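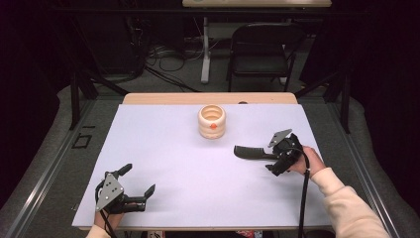

Chapter 14
Ribbed and Ringed Vessels: Form, Stiffness and Grip

14.1 Introduction

The previous chapter dealt with plain cylindrical cups, in which the outer wall follows a straight line from base to rim. This chapter considers vessels whose wall is divided into rounded rings, one above the other. The form is common in drinking cups, bathroom tumblers and storage jars, and it appears in clay, glass, metal and moulded plastics.

A ring profile alters three properties of a vessel. It stiffens the wall against inward pressure, it changes the places at which the vessel can be held, and it makes the inside harder to clean if the inner surface follows the outer one. Each property is treated in its own section. Methods for measuring wall thickness are given in Appendix B.

14.2 Terms

The widest line of a ring is its crest. The narrow line between two adjoining rings is the waist. A vessel with three rings therefore has three crests and two waists. The top ring normally forms the rim as well, and its inner edge is called the lip. Some older catalogues, including the Murstead pattern list of 1976, use "bead" for ring and "neck" for waist. Those terms are avoided here, as "neck" has a separate meaning for bottles and jugs.
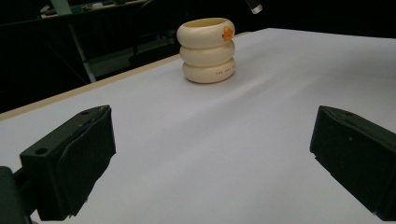 Figure 14.1 Cream-coloured cup with three rounded rings, standing upright on a pale surface. The top ring forms the open rim.

14.3 Holding points

A straight wall can be held at any height with much the same result. A ringed wall cannot. Contact on a crest is limited to a narrow band, and a small tilt of the vessel will shift it. Contact at a waist is more secure — the rings on either side resist vertical slip — but only where the holding surface is narrow enough to seat between them. A broad, flat surface will bridge two crests and leave the waist untouched.

Soft padding reduces the difference between the two cases, as it deforms to the curve and enlarges the area of contact. The effect depends on the depth of the waist. In the Brasa profile, where the waist is shallow, padding is sufficient. In the deeper Adeleke profile, the position of the hold must also be specified.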